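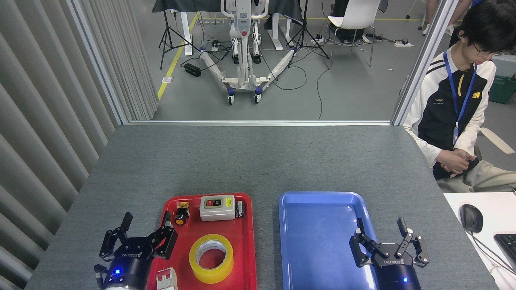

Concetta Barbieri
Stores and Inventory Coordinator, Clullham Property Services

Topic: Retention periods for small electrical spares

Colleagues,

Clullham Property Services is reviewing its written procedure for small spare parts held in building stores. The present procedure dates from a time when we maintained far fewer properties. We now keep 37 store rooms, and the stock list for low-value electrical spares has grown to 400 lines. Of these, 134 have had no recorded issue in the past three years.

The draft under review proposes the following:

1. Any spare with no issue in 24 months is to be flagged for disposal.
2. A flagged item may be kept for a further 12 months if the building supervisor gives a written reason.
3. Parts that no longer match any installed equipment are to be removed at the next quarterly check.
4. Opened packs and loose parts without a stock number are not to be returned to the shelf.

I would be grateful for comments from members who operate a similar system. I am most interested in item 1, where opinion within our own office is divided. Comments received before the end of February will be considered in the final text.

C. Barbieri

---

i_lill
Indrek Lill, Maintenance Planning
Posted 9:12 am

Thank you for sharing the draft. Our department adopted a 24-month rule and later withdrew it. The rule treated a slow-moving part and an unwanted part as the same thing. We disposed of a set of contactors for an older ventilation plant, and the plant failed the following winter. The replacement contactor was no longer sold on its own, and we were required to purchase the complete assembly at $599. The part we had thrown away had cost us very little.

I would recommend that item 1 be tied to the equipment register. If the equipment is still in service and the part is no longer made, the age of the last issue should have no bearing on the decision.

---

storesdesk_north
Posted 9:40 am

I must respectfully disagree with the previous reply. Linking every spare to the equipment register sounds sensible, but it assumes that the register is correct. Ours is not, and I suspect few are. A fixed period has the advantage that a new member of staff can apply it on the first morning.

The cost of one assembly should also be weighed against the cost of keeping a full room of parts for years. Shelving, checking and insurance are all charged to the same budget.

---

i_lill
Posted 10:05 am

The point about the register is accepted. I would answer that an incorrect register is a fault to be corrected, and that a disposal rule should not be written around it. Our Drollix units were missing from the register for years. Once they were entered, the question of which spares to hold was settled in an afternoon.

---
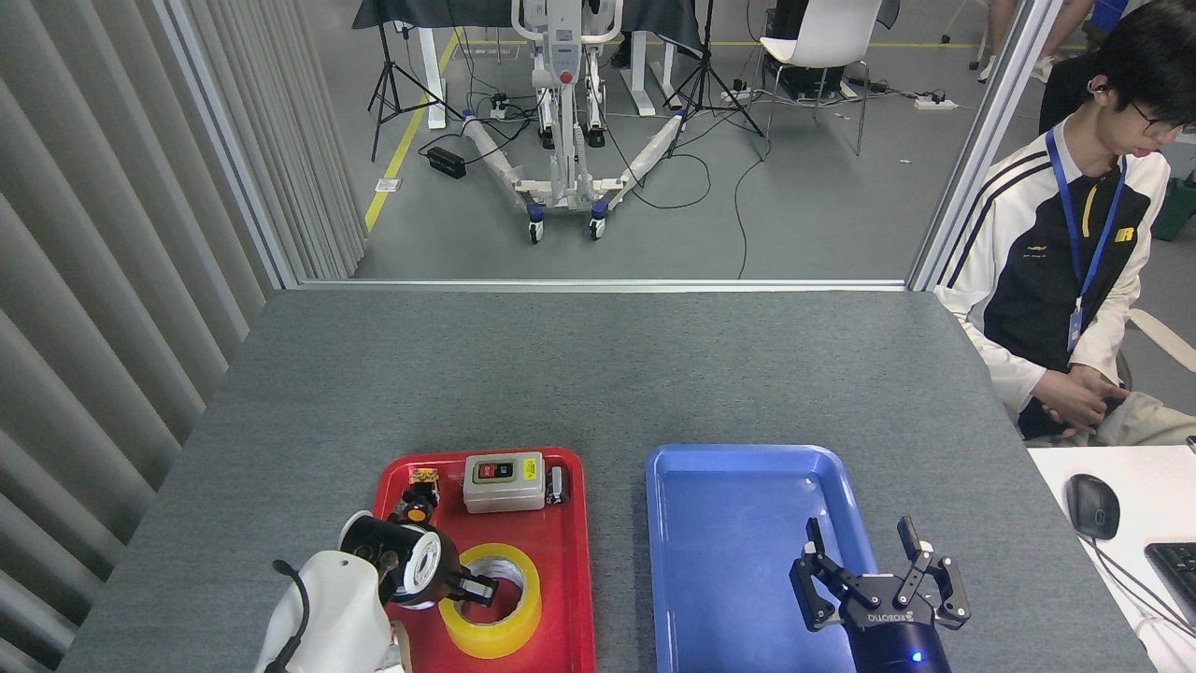 Concetta Barbieri
Posted 11:30 am

Item 4 has drawn less comment than I expected, and I would ask members to consider it as carefully as item 1. Retention periods have little meaning if a part cannot be identified when the check takes place. Mixed containers are the most common difficulty. A red tray may hold a switch box, a small component with brass-colored terminals and a roll of yellow packing tape, and the three belong to different sections of any stock list. The tape is a consumable and should never be subject to a retention period at all. The draft will therefore be amended to state that consumables are to be kept apart from spares, in separate containers and preferably on separate shelves.

On item 1, I have noted both positions and would welcome further views.

---

grolto_admin
Posted 1:18 pm

The Grolto office uses three classes in place of one fixed period. Class A is held for as long as the equipment is in service. Class B is held for 36 months from the last issue. Class C is ordered when needed and is not stocked. The class is recorded beside the stock number and may be changed only by the maintenance planner.

The first sorting took longer than we had allowed. Supervisors tended to request Class A for everything, and a second round was necessary. Since then the arrangement has worked to our satisfaction.

We do not allow loose parts back on the shelf under any circumstances. Unused parts from a job are handed in at the desk with the work order. If there is no work order, they go to scrap.

---

storesdesk_north
Posted 1:52 pm

Three classes would be acceptable to me, provided that there is a limit on the share of stock in Class A. Without a limit, the first class will absorb the other two within a year.

I cannot support sending good parts to scrap for want of a work order. A sealed part with a legible maker's number can be identified in a minute or two.

---

bellini_bldgs
Posted 2:26 pm

One further matter. The draft does not say who signs for disposal. At Bellini we had a case in which a supervisor and the stores desk each believed the other had approved it, and a shelf of breakers went out that both had wished to keep. I suggest one named signatory for each building, with a deputy for periods of leave.

I would also ask whether item 3 is intended to cover parts held for tenants. Ours are the property of the tenant, and we have no right to remove them.

---

Concetta Barbieri
Posted 3:45 pm

Thank you all. The question of tenant property had been overlooked, and item 3 will be limited to parts purchased by this office. A named signatory will be added as item 5.

A version of the three-class arrangement will be put forward as an alternative to item 1. I have not yet formed a view on a limit for Class A. If grolto_admin is able to share the wording given to supervisors for the second round of sorting, please send it to me by private message.

---

grolto_admin
Posted 4:10 pm

Sent. Please note that the second page still shows the old stock number format.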